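Section 3. Setting Up a Clue Trail Party

This section covers the set-up of the Sedeo clue trail for a home party. Read section 2 (Guest List and Invitations) first. The trail uses the card set, the answer sheet and the sealed host envelope. Allow 41 minutes for set-up before the first guest arrives.

3.1 Preparing the cards

1. Open the card box and remove the paper band.
2. Sort the cards by the color of the back: blue for clues, green for tasks, red for penalties.
3. Remove any card marked "Outdoor" if the party is held indoors.
4. Write the name of the guest of honor on the start card.
5. Place the host envelope out of reach of the players. Do not open it until the last clue has been solved.

Note: Cards from the earlier Clonari edition have a narrower border and can be told apart from the back. Do not mix the two editions.

3.2 Choosing the hiding places

Choose one hiding place for each blue card. Each place must be within reach of the shortest player, and no card may be hidden in the kitchen while food is being prepared. 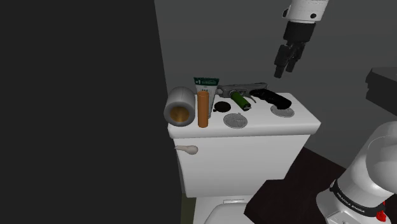

Clue cards are placed in order, starting with the room farthest from the party table. Fold each card once, with the printed side inward. Place it so that one corner shows. In a bathroom, the lid of the toilet tank is a suitable surface; if objects already stand on it, such as a roll and an upright cylinder, slide the card partly under one of them. Record the place on the answer sheet before moving to the next room.

Caution: Do not put cards inside the tank, near candles or on a heater. The card stock is not coated.

3.3 Testing the trail

1. Walk the trail from the start card to the final clue.
2. Check that each clue leads to one place only.
3. If a clue fits 2 places, replace it with a spare from the back of the box.
4. Return to the party table and set out the pencils.

Note: With more than one team, start the second team 3 minutes after the first. Penalty cards stay with the host.

Replacement cards are ordered by part number 197.

Text: Kanako Tsuji. Revised 26/07/2021.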